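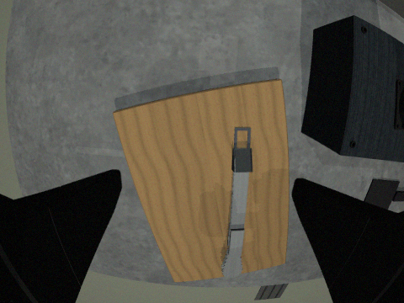
*By Shahab Farahani | May 1, 2020 | Software, Planning & Purchasing*

# Preteo review: a cheap way to find out you can't afford it

There are two ways to learn that a robot arm doesn't fit on your bench. The first involves a freight elevator, a pallet jack and a restocking fee. The second is Preteo, a simulation package that lets you set up a workspace, put an arm in it and watch it reach for things before anybody signs a purchase order.

I have done it the first way. We don't talk about the first way at Livance, except at budget meetings, where we talk about it a lot.

So when it came time to plan a new tabletop cell for handling kitchen items (cutting boards, utensils, trays, the stuff people toss in a drawer without a thought and a robot regards as advanced mathematics), I was told I could have a simulator or a very long spreadsheet. I asked for the simulator and got both.

## What it costs

The single-seat license is $1,916 a year. The gripper library is another $255, and I suggest you think of that as part of the price, given that an arm without a gripper is an expensive way of pointing at things. The salesman called it an "optional enrichment." I have been enriched.

You'll also need a computer with a decent graphics card. Preteo publishes a minimum spec, and my old workstation met it in the sense that I meet the minimum spec for a marathon. It started fine. Then I added a second arm and went to get lunch.

Training is extra. I skipped it.

## Setting up

Installation was quick and the license server was not. It took 11 emails to get our seat activated, the last of which said only "try now?" and worked.

After that things improved. You build a room, you drop in furniture, you put your robot on the furniture. The stock arms cover most of what a small shop would consider, and swapping one for another takes a couple of clicks. We tried a black arm bolted right to the table and had gray ones standing on pedestals behind and beside it, mostly to settle an argument over whether we should be buying a table mount or a pedestal. (The argument is not settled. It has moved to email.)

The object library is odd but useful. There are plenty of cutting boards, a good number of utensils and hardly any bowls. Materials run from wood to something a lot like concrete, and I put the concrete on the tabletop because it looked serious. Up close, with the gripper fingers coming in from both sides, the wood grain holds up well enough, though edges get jagged if you go looking for them. I went looking for them. At this price you're allowed.

## What it's good for

Reach, mostly. Our first layout had the tray on one side of the base and the board on the other, which seemed tidy on paper. In Preteo you can drag the target around and see where the elbow has to go, and within an afternoon I had crossed one arm off the shortlist and downgraded another from "preferred" to "if they cut the price." That was an arm I'd already described to my boss as a sure thing. I have since described it to him as a learning opportunity. 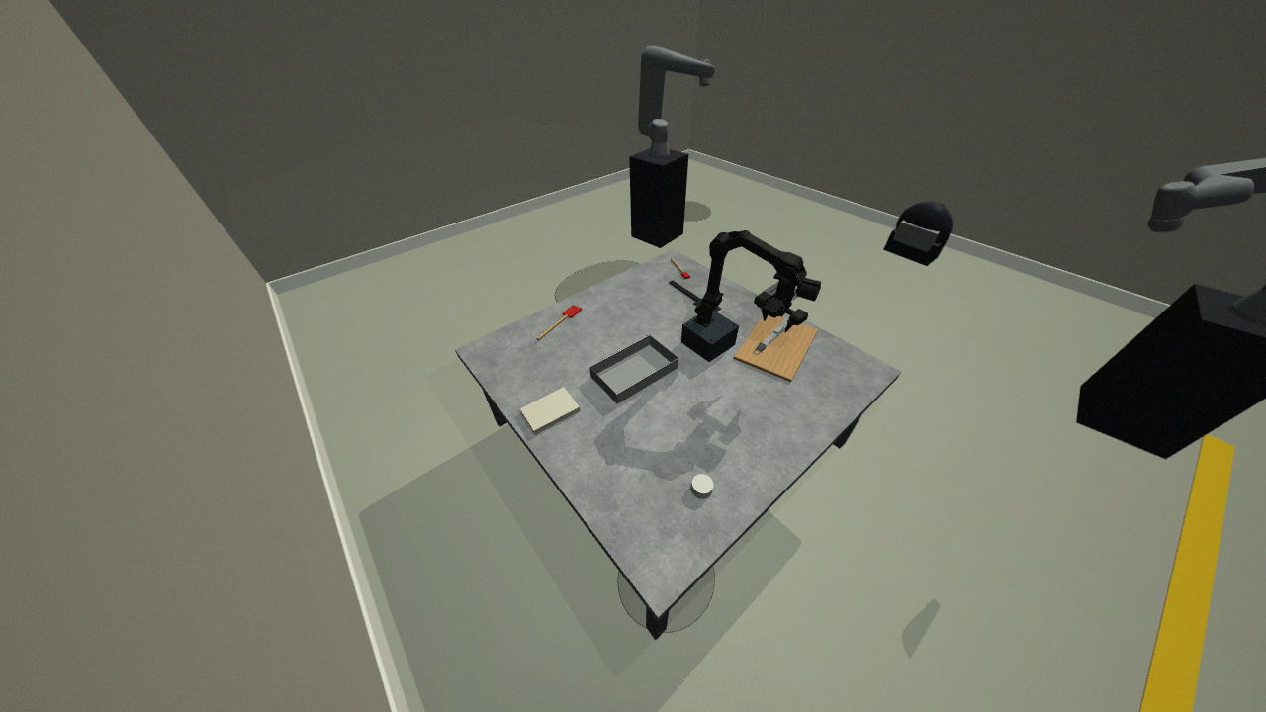

Table size was the other surprise. I had budgeted for a bigger one, on the theory that more table is better. Spread the objects out the way they'd be laid for a real job and you quickly find that the far corners are just a place for utensils to retire. We dropped down a size, and the savings cover the gripper library with some left over. I made sure this was in the minutes.

It's handy for sightlines too. Move the light and the arm throws its shadow across half the work surface, right where you were hoping an overhead camera would get a clean look. We had no lighting line in the budget at all. We do now.

## What it's bad for

Anything that involves squeezing. Preteo will let you pick up a thin, flat utensil off a flat board, and it'll make it look easy, and you should not believe a word of it. Friction is a slider. I set it by feel, and my feelings have not been calibrated. If your purchase hinges on whether a given set of fingers can get under a given handle, borrow the fingers and try it on a handle.

The cost report is the other weak spot. There's a button that adds up your layout and spits out a "project estimate," and it leaves out shipping, the safety scanner, cabling, the integrator's time and the electrician. Ours came out so low that I briefly felt rich. Export the parts list, throw the total away and start your own sheet.

Collision warnings are too eager. I got one for a pedestal that overlapped the floor by a hair, and it came back every time I opened the file. You can mute them one by one. You can't mute them all, and I have asked.

## Compared with Plergate

Plergate is the one everybody brings up, and I used it at my last job. Its contact physics are better and its menus were designed by someone with a grudge. It's also priced for companies that have a person whose whole job is running Plergate. If you're planning a line with several cells, get it, and hire that person. For one table and one arm it's overkill.

Opoku sits at the other end. It's a browser tool, free for small layouts, and good for checking that a table goes through a door. I still use it for that.

## Should you buy it?

If you're spending arm money this year, yes, and put the license in the same request so nobody has to approve it separately. Run your layouts early, before you ask for quotes, because a vendor who knows you've checked the reach yourself tends to recommend a smaller arm.

If you already own the robot and want something to practice grasping on, I'd pass. Wait for the next physics update, which Preteo has promised for December. They didn't say which one.

**Pros:** fast layouts, easy arm swapping, good for reach and shadows
**Cons:** friction by guesswork, fantasy cost report, few bowls
**Bought by:** us, at full price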